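About Closteck Books

Closteck Books started as one long shelf in the front room of a house on Mathebula Street, and in some ways it has never stopped being that. We read a lot, we lent a lot, and after a while the neighbors were coming by so often that it seemed only right to put up a sign and keep proper hours.

We sell new and used fiction, mostly horror, mysteries and the odd, hard-to-place novels that bigger stores tend to tuck away at the back (we put ours right by the door!). We also run two reading groups. The Iltura Circle takes on one long novel over 12 weeks, and the Cutolov Evening is for short stories, with everybody reading the same 30 pages or so beforehand and then arguing happily about them.

New members are welcome at any point, even halfway through a book, and you don't have to have liked it to come and talk about it.
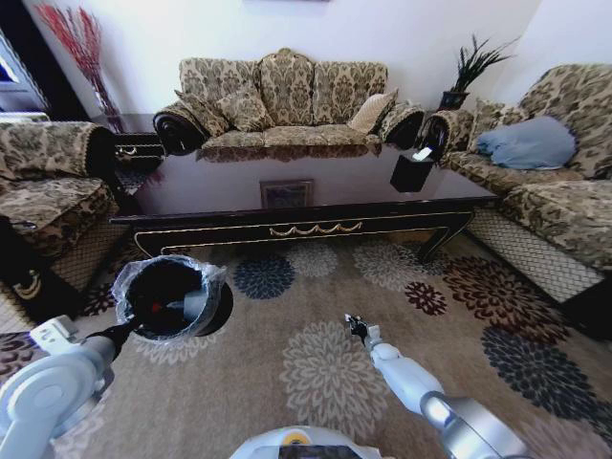 Our next long read begins in May, and the title will be picked by the members, as always. If you have used books to sell, bring them in whenever we're open and we'll gladly go through them with you, though it may take a while if we find something we haven't read yet.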